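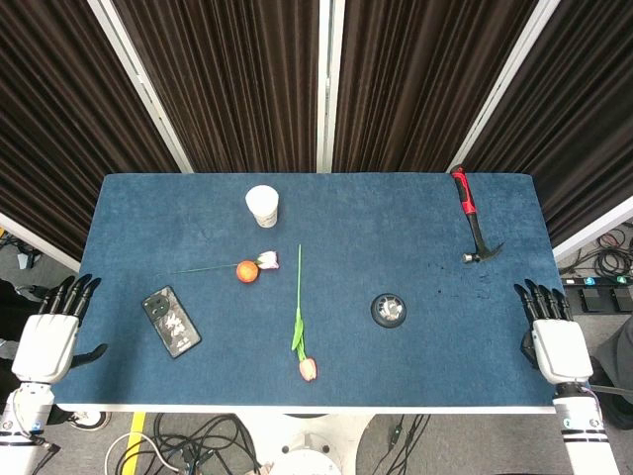

Thread: how congregational interest-free loan funds account for their costs

1. Notes from reading the published accounts of the Itava Fund, which makes interest-free loans to members of several congregations. The theology of lending at interest gets plenty of coverage. The bookkeeping gets very little. I'll stick to the bookkeeping.

2. Basic structure. Members place deposits that pay nothing. The fund lends the deposits out at a zero rate. Borrowers repay principal in equal monthly installments. Donations cover the running costs. The balance sheet is short enough to fit on one page.

3. A zero rate does not mean zero cost. Four items have to be paid for by somebody: administration, credit losses, inflation, and the liquidity kept on hand for withdrawals. Only the first two appear in the income statement.

4. Administration. Itava charges a flat filing fee per loan, the same whatever the amount. For a large loan it is trivial. For a small loan repaid quickly, it converts to an annual rate that would look familiar to any bank customer. The fund's handbook defends the fee as a service charge tied to actual expense.

5. Several religious traditions accept that defense, with conditions. The usual test is whether the fee rises with the amount or the term. If it does, it starts to behave like interest. A flat fee passes the test and is regressive. I don't see a way to get both properties right with one fee.

6. Term. The standard loan runs 28 months. Depositors, however, can withdraw on 90 days' notice. That is ordinary maturity mismatch, the same thing a savings bank has, minus the central bank behind it.

7. How they handle it: a share of deposits is held in cash and never lent. The accounts call this the "standing portion." It earns nothing on purpose. At current price growth it loses purchasing power every year, and the loss falls on depositors without a line item.

8. Masaru Mizuno's working paper on the Tranis lending societies makes this point well. He treats the forgone return as an implicit gift from depositor to borrower and tries to price it. His result: the implicit gift is larger than the explicit donations in most of the years he covers.

9. Caveat on his method. He uses a market deposit rate as the benchmark. A good share of these depositors would have kept the money in a checking account paying next to nothing. Using that as the benchmark shrinks the gift a lot. He discusses this in an appendix. It belongs in the main text.

10. Credit losses. Itava had 49 loans on its books at the end of December. It provisions at a flat 2 percent of outstanding principal. With a book that small, one large default exceeds the provision. The percentage is close to meaningless as a statistical estimate and should be read as a policy choice.

11. The real protection is the guarantor rule. Every borrower needs guarantors from the same congregation. On paper this is strong security. It is also highly correlated security. If the main employer in town closes, borrower and guarantor are in trouble in the same month.

12. Hung is the case people cite here. The lending society there had a clean repayment record until the cannery shut, and then guarantors and borrowers fell behind together. The society survived by stretching the schedules. No principal was written off, so the reported default rate stayed at zero.

13. Which brings me to definitions. A loan with a stretched schedule is counted as performing in nearly all of these accounts. A commercial lender would have to flag it as restructured. When you read "no defaults since founding" in an annual letter, look for the restructuring note. Often there isn't one.

14. Chia-jung Chien has proposed a minimal disclosure table for faith-based lenders: loans by age, loans rescheduled, guarantor calls, fees collected, standing portion as a share of deposits. Five lines. A person with a spreadsheet could fill it in over an afternoon.

15. The objection I've heard is privacy. In a small congregation, a line reading "guarantor calls: one" identifies a household. That is a fair objection. Her answer is to pool the figures across several funds before publishing. Pooling protects the household and hides the weak fund. Pick one.

16. On software: Skoder has a loan module that a few of these societies now use. It assumes an interest rate field above zero and will not close the month with a blank. The workaround is to enter zero and suppress the statement line. Anyone consolidating accounts from it should check that late charges were suppressed too.

17. Late charges are their own topic. Itava doesn't apply them. Other funds do and send the money to charity, so that the lender never profits from delay. For the borrower the cash effect is the same as any penalty. For the lender's incentives it is quite different.

18. What I would want before saying whether the model is cheaper overall than a small credit union: staff hours including unpaid ones, the benchmark rate stated openly, and restructured loans shown separately. Itava publishes the first, partly. I have found no fund that publishes the third.

19. Unpaid hours matter most of these. Loan interviews at Itava are done by members in the evening. Valued at a clerk's wage, they come to roughly the same amount as the fund's whole cash budget. That is my arithmetic from their hours log, and it moves a lot with the wage you choose.

20. Correction to post 4: the filing fee is refunded when an application is declined. I had read it as kept. The handbook text changed between editions and I was using the older one.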